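# Looking after a guitar at home

Most of the work a guitar needs can be done at a kitchen table with a towel under the body and something soft under the neck. A rolled bath towel is fine for the neck. These notes cover steel-string acoustics and ordinary electrics. Nylon-string guitars are mentioned where they differ.

## Changing strings

Take the old strings off one or two at a time if the guitar has a floating bridge. On a fixed bridge you can take them all off at once, and it's the best chance you'll get to clean the fingerboard.

1. Slacken each string until it flops before you cut it. Cut over the soundhole or pickups and keep your face back.
2. Coil the pieces and tape them together before they go in the trash. Loose ends go straight through a bag.
3. On an acoustic, push the ball end up against the bridge plate and hold it there while you seat the pin. If the pin creeps up as you tighten, the ball is sitting on the tip of the pin. Start that one over.
4. Leave enough slack for two or three turns on the wound strings and a couple more on the plain ones. Wind downward on the post.
5. Tune up, pull each string gently away from the fingerboard, and tune again. Repeat until it stops going flat.

Write the date on the empty packet and keep it in the case. I used to guess, and my guesses were off by months.

## Cleaning the fingerboard

Rosewood and ebony can take a barely damp cloth followed by a dry one. For the grime that builds up against the frets, use the edge of an old plastic card wrapped in cotton. Then a few drops of lemon oil for the whole board, wiped off after a minute. Twice a year is plenty.

Finished maple boards get the damp cloth only - no oil. It just sits on top of the lacquer.

Frets can be polished with 0000 steel wool, but cover the pickups with painter's tape first. The magnets collect every crumb and you will be picking them out with tape for a week.

## Humidity

Keep acoustics above 40 percent. In my house that means starting the room humidifier in November and checking the gauge in the case when I get the guitar out. Signs that the wood is dry:

- fret ends you can feel along the edge of the neck
- a top that looks sunken near the soundhole
- action that has dropped for no reason, with buzzing on the lower frets

A soap dish with a damp sponge and holes drilled in the lid works as well as the store version. Squeeze the sponge hard before it goes in. Water dripping on bare wood does more harm than dry air.

## Scratchy knobs and loose jacks

A crackling volume knob usually wants contact cleaner. Spray a short burst into the opening on the body of the pot, then turn the knob end to end 20 times or so. Don't use general-purpose spray oil.

If the jack is loose, don't just tighten the nut from outside. The whole jack can spin and twist the wires off. Take the plate off and hold the jack still with your fingers while you turn the nut. Hollow-bodies with no plate are the annoying ones - a jack-tightening tool is worth the money there.

## Small jobs on the bench

- Rub a soft pencil in the nut slots when you change strings. It stops most of the pinging when you tune.
- A strap button screw that won't hold can be fixed with a toothpick and wood glue. Trim it flush and let it dry overnight before you put any weight on it.
- Put screws in a muffin tin in the order they came out. Pickguard screws and tuner screws look alike and aren't.
- Gintarė Laur, who taught me to do setups, turned truss rods a quarter turn at most and then left the guitar until the next day. I still do it her way.

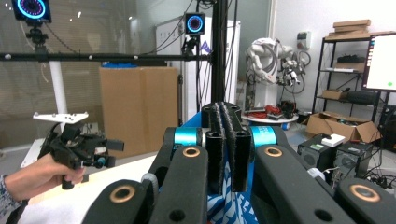 ## Storage

Cases are better than stands for any guitar you don't play every week. Stand the case on its long edge, away from heating vents and outside walls. Leave the strings at pitch. If the guitar is being shipped, let them down a whole step.

Check rubber stands before you trust them with a lacquer finish. Some rubber softens nitrocellulose and leaves a mark that won't polish out. An old cotton sock over each arm takes care of it.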